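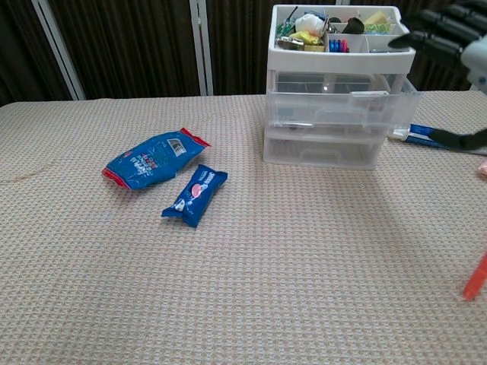 4.2 What the tidying changed

The packing room at Estholm had, before the trial, an unwritten division of labour. Orders came down on slips, someone picked the small goods from drawers and trays, someone else checked them, and whoever had lost the morning's argument put the returns back where they belonged. Returns are dull work. They arrive as a heap of unrelated objects, each of which has to be recognised, judged fit or unfit for resale, and found a home. Management had long described this as a task crying out for automation. The packers, when we asked, described it as a sit-down.

The difference matters for reading our results. Over the trial the Grideo cell handled 1,437 returned items, and on the plain measure of items put away per shift it did what its makers had promised. The staff survey, given to all 25 packers at the start and again in July, tells a less tidy story. Most people were glad to see the back of returns in general and sorry to lose them at three in the afternoon, when feet hurt and a chair was a fair exchange for boredom. No line in the business case had been set aside for the chair.

A second change concerned the drawers. Under the old arrangement each bench was laid out to suit its regular occupant, and outsiders borrowed a pen from it at their own risk. The cell could cope with a certain amount of muddle but preferred things to be where they had been the last time, so a common layout was drawn up and fixed to the wall. Packers were told that the layout was for the machine's benefit. Several pointed out that they had been asking for a common layout for years, for their own benefit, and had been told it was impractical. We record this without comment, as did the site manager.

Thirdly, there was the matter of who was in charge of the thing. The supplier's handbook uses the word "operator" throughout, but Estholm had no such grade, and the two packers trained to clear faults went on being paid as packers. Both said they liked the work. Both also said they had become the people to whom everyone complained, including about matters (the vending machine, the car park) in which the cell played no part. Vlachou's account of "borrowed authority" fits well here: the new role brought a good deal of responsibility and a lanyard.

Stoppages were mostly short. In the logs the typical fault was cleared within 15 minutes, though the logs begin when somebody presses the button, and our notes suggest that a fault was often well established by then. Soft and crinkly packaging accounted for more calls than anything rigid. Packers soon learned which items the cell disliked and began holding these back to deal with by hand, a kindness that improved its figures and does not appear in them.

We return to this hidden work in Section 5, where the Estholm findings are set beside those from the Drirnulix site. There the returns desk was kept open alongside the machine, and so was the chair.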